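4.2 Cell setup and handling trials

The Vendus kit was reviewed as a package: arm mount, parallel gripper, control software and the Gingate support plan, which covers remote help for the first 200 hours of use. We bought the kit at list price and had no contact with the vendor outside the normal support line. Setup followed the printed guide. Two of our staff had worked with the older Semaan controller before, and the rest had no robot experience.

Trials used household objects from the Vustlow set. Rigid objects such as mugs and boxes are handled well by most kits in this price range, so we gave more time to objects with thin or flexible parts and to objects that stay plugged in. The desk lamp belongs to both groups. It has a round base, a flexible neck and a power cord, and the task asks the arm to grip the neck low down, lift the lamp and set it at a new spot on the table (Figure 6). 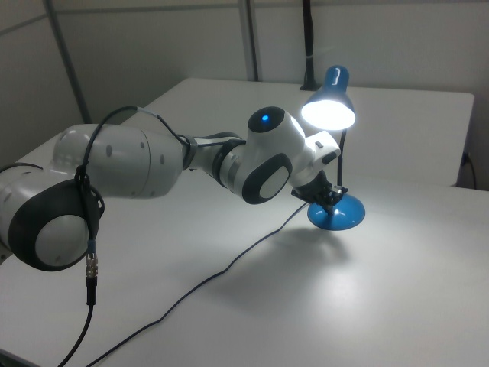 Does the kit need extra sensors to handle objects with cords?
The standard package is enough for cords that lie flat on the table, but a cord that can snag on a fixture calls for the optional force sensor.

Figure 6. Lamp task with the lamp lit and its base held just above the tabletop.

We ran 316 trials over the full object set, 78 of them with corded objects. A trial was counted as failed if the object tipped over, slipped from the fingers or came down outside the target area. Corded objects failed in 19 trials. Most of these failures came at release, when tension in the cord pulled the object back after the fingers opened. Slowing the release in the software reduced the problem, but the setting is buried in a service menu and is not mentioned in the guide.

Grip height also mattered. The software proposes a grasp point from the outline of the object and tends to choose the middle. For the lamp this lets the base swing, so we moved the point down by hand and saved it as a template. Templates can be reused across sessions but cannot be exported to a second cell, a limit that buyers with more than one arm should weigh.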